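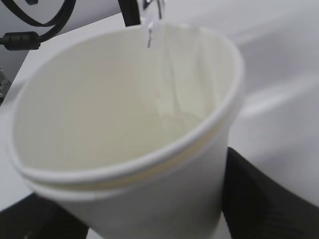 Section 2: Before you order anything

I've put this ahead of the unboxing section on purpose. When we kitted out the Lemma bench at Skukham I bought the arms first and worked out everything else afterwards, and I spent most of September ringing suppliers (sorry, Janelle). So grab a pen and do this bit first!

1. Write down the jobs you want the bench to do, in plain words. Ours were "hold a bottle" and "hold a paper cup". If a job needs one thing held while something else happens next to it, you're pricing a pair of arms.

2. Price each arm as a full set: arm, gripper, wrist camera, bracket, cables. Jistlow quote these on separate lines and it's very easy to miss the bracket.

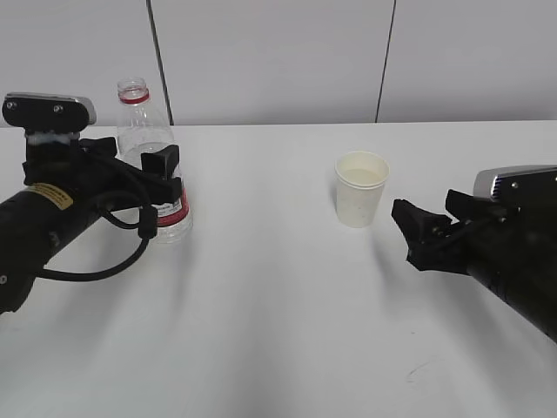 Page last changed: 29 Mar 2025

3. Measure your table. Put the arms at opposite ends, facing each other, with clear space in the middle for whatever you're handling. Ours wanted a top 149 cm long, and I'd ordered one at 102 – that one's now Kidus's desk.

Note: go for a plain, pale, matt top if you can. A-yeong tried a glossy one and the glare drove her up the wall.

4. Decide where the cables will go before you pay for any. Allow slack at the wrist so the arm can turn freely, then add the run back to the controller.
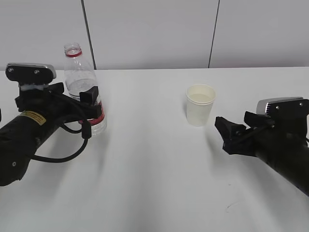 Caution: a loop that hangs too low can snag on whatever's standing on the table. Put clips on the same order as the cables. They cost pennies, and I still forgot them twice.

5. Set aside money for things to practise on. Paper cups get squashed and bottles get dented, so treat them as a running cost. We got through nearly 302 cups while Amanuel was learning the grip settings, and I'd budgeted for one sleeve!

6. Ask about spare finger pads.
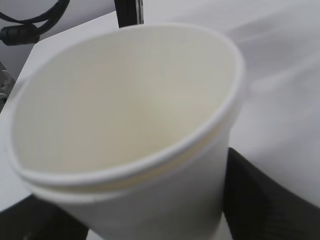

Ridged pads do well on paper cups in my experience, but ask Clellance for a sample pair before you commit, and try them on your own cups (thin ones cave in much sooner).

7. Add up the lot, then get someone else to check it against the parts list in Section 3. Kalkidan checked ours and found I'd left off the second power lead.

Note: keep the quotes in the same folder as this guide. You'll want the part numbers again when you get to Section 4.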